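Re: [kitchen-swap] Marmalade that won't set

Hi all, catching up on a week of digests with a spoon in one hand.

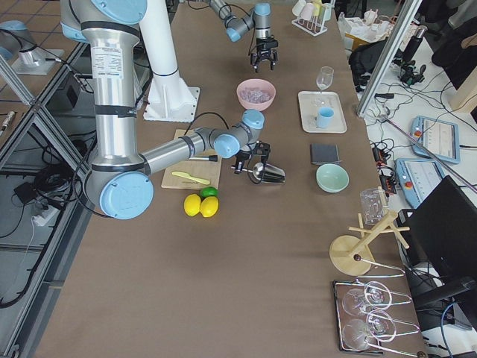 I've made the Lacerda recipe more times than I'd like to admit and I have had exactly the trouble described below:

> I followed the Lacerda recipe to the letter, the Seville orange one from the spring handout, and after an hour of boiling I've got orange soup. Tastes great! Will not set. I've put it in jars anyway. Is it ruined? Can I boil it again or do I just call it syrup and move on with my life? Also, does anyone still order jars from Nelska, or did they stop shipping small boxes?

It's not ruined, please don't throw it out! Tip the whole lot back into your widest pan (mine is a dented old thing I got at the Isel flea market, and I love it more than some relatives) and bring it up slowly until any sugar on the bottom has dissolved. Then turn the heat right up. I think most runny batches come from being too polite with the heat. You want a proper rolling boil, the kind that makes you stand back a little.

Put a couple of saucers in the freezer before you start. After 5 minutes of hard boiling, take the pan off the heat, drop a bit on a cold saucer, wait a minute and push it with your finger. If it wrinkles, you're there. If it runs, back on it goes and you try again in 2 minutes. Do take it off the heat while you test - I once stood admiring my saucer while the rest turned to toffee.

My other guess is the pips. The handout says to tie them in muslin and simmer them with the peel, but it's tucked down in the notes where it's easy to miss, and that's where a lot of your pectin is. If you skipped them, the juice of a couple of lemons in the reboil should help. Give the jars a fresh wash and a hot oven again before you refill them, and use new lids.

About Nelska, yes, they still do small boxes, but you have to ask for them by email now. The website only shows the case of 70, which is a lot of marmalade even for me. The ones I like are item 964, the squat ones with the wide mouth. Lika has something similar for a bit less but the lids are sold separately and I always forget to add them.

If it still won't set after all that, stop and call it syrup. It's very good on pancakes, and I stir it into plain yogurt most mornings until April or so when the jars run out.

Could whoever keeps the handout move the line about the pips up to the top? I'm happy to retype it.

Off to wash the pan,
your marmalade person on the hill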